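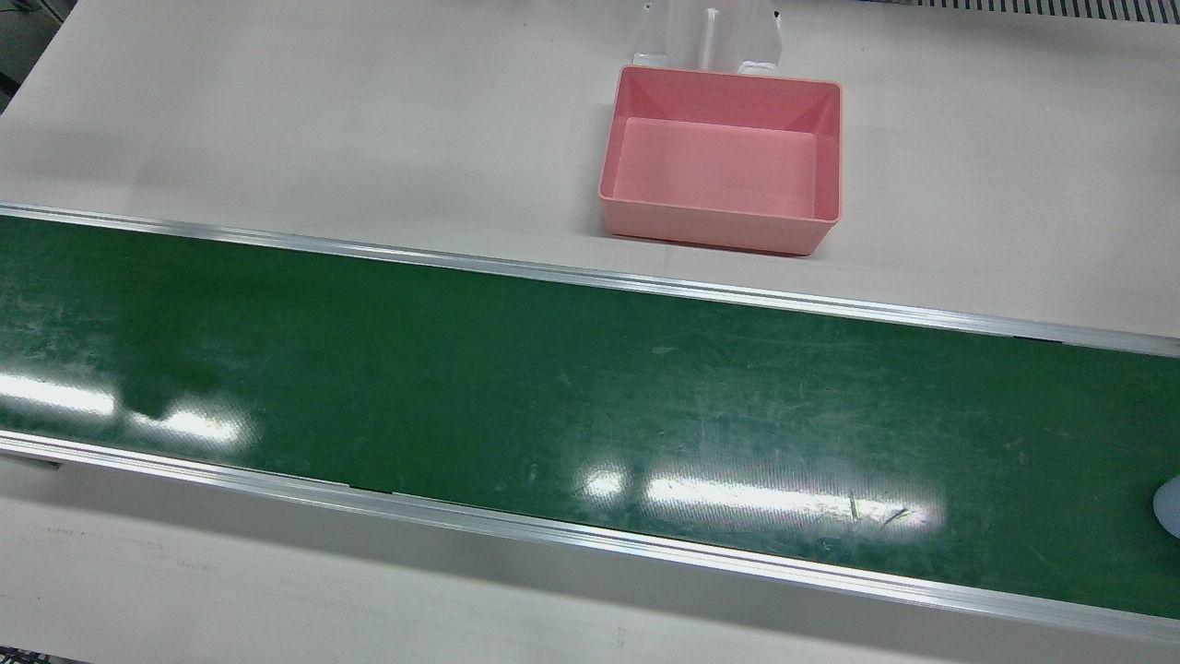

传送带工位:绿色皮带,台面上放着粉色料盒。

Brunum 4 发布:让传送带抓取的调试少熬几个夜

大家好,我是 Kamarul Wuisan,在 Tranamon 负责感知和规划软件。三月我们正式放出 Brunum 4,憋了好久,终于可以拿出来聊聊了!

先说大家骂得最多的反光。绿色皮带用久了全是细划痕,顶灯一照就是一条条白亮的光带,浅色小件一靠近光带,旧版的分割就开始犯迷糊。新版把皮带背景单独建模,光带、划痕都算进背景里,工件进入视野后再做轮廓匹配。我们拿内部攒下的 1,016 段皮带录像反复回放,专挑最难看的那些来调(调到后来我闭上眼都是绿的)。

再说规划。以前抓取点一变,整条轨迹要重算,现在只重算末段,单次规划控制在 30 毫秒以内。料盒挪了位置也不用重新示教,在界面里把盒口框一下就行,放置高度会跟着更新。

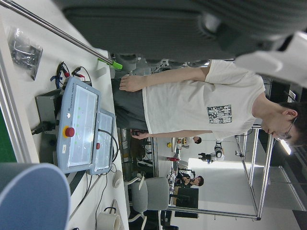
产品动态 | 调试工具

这一块是我自己最喜欢的。桌上并排摆两台示教器、旁边再拖一堆线的日子,做集成的朋友应该都懂。Brunum 4 带了一个小工具叫 Akpan,把控制器日志、相机画面和规划结果放到同一条时间轴上,哪一步慢了、哪一帧认错了,拖一下就能看到。断点也可以直接打在动作上,停下来改参数,再从那一步接着跑。急停逻辑我们一行没碰,仍然由硬件回路负责,请放心。

Gridthorpe 的集成团队提前试用了 7 周,提了一大堆意见,按钮太小、日志太啰嗦之类的,基本都改了。还有一条没来得及做:多条皮带共用一个时间轴,排在下一个小版本。

老用户可以在授权页面直接升级,原有工程文件能照常打开,不过建议先备份一份。想试用的朋友请通过 Tranamon 官网的联系页面留言,写明控制器型号和相机接口,我和同事会逐条回复。

媒体联系:Tranamon 产品组,Kamarul Wuisan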